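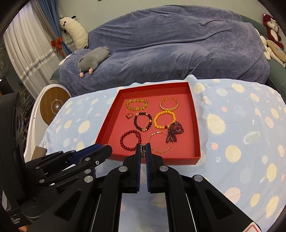 Does a jewelry subscription save you money over buying the pieces you want?

Only if you'd have bought something new every month anyway, and most of us wouldn't.

The pitch has been the same for years. You pay a flat fee, a box comes, you wear what's in it, you send it back or keep it at a "member price." Vumix charges $54 a month. Misex, which went after the same shoppers last August, starts lower and makes it up on shipping. Both promise $200 worth of jewelry in every box, and both get to decide what $200 worth of jewelry is.

I'd like to know who does that math. The beaded bracelets and plated chains that fill these boxes have no fixed price anywhere. A bracelet is worth $40 if the card tucked in with it says $40. Search for something close to it and you may find it for five bucks, or for sixty, depending on who is selling and how nice their lighting is. I asked Vumix how it sets its values. The reply used the word "curated" four times and didn't contain a number.

Then there's the keeping. These companies talk a lot about returns, less waste, a lighter dresser. But the return window at Misex is 5 days, and it opens when the tracking says delivered, whether or not you were home. Miss it and the whole box is yours, charged to your card. A few months of that and a member can be out $300 for things she was lukewarm about when she opened the lid.

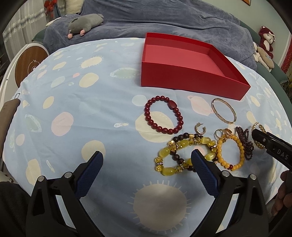
Defenders say it's a cheap way to find out what you like. Maybe. I've heard the same thing said about wine clubs and meal kits, and people I know who joined those found out mainly that they were bad at canceling. Pringle, a smaller outfit that rents single pieces by the week, at least lets you pick. It also asks for a deposit that takes two billing cycles to come back, so I'm not handing out medals.

Canceling has become its own business. Deletix will hunt down your subscriptions and end them for you — for a monthly fee, naturally. I laughed when I saw the sign-up page, and then I checked my own statements and found two charges I couldn't explain.

If you want a bracelet, go buy one. Try it on first, look at the clasp, ask what's under the plating. The store clerk may not know either, but you can walk out without entering a cancellation code.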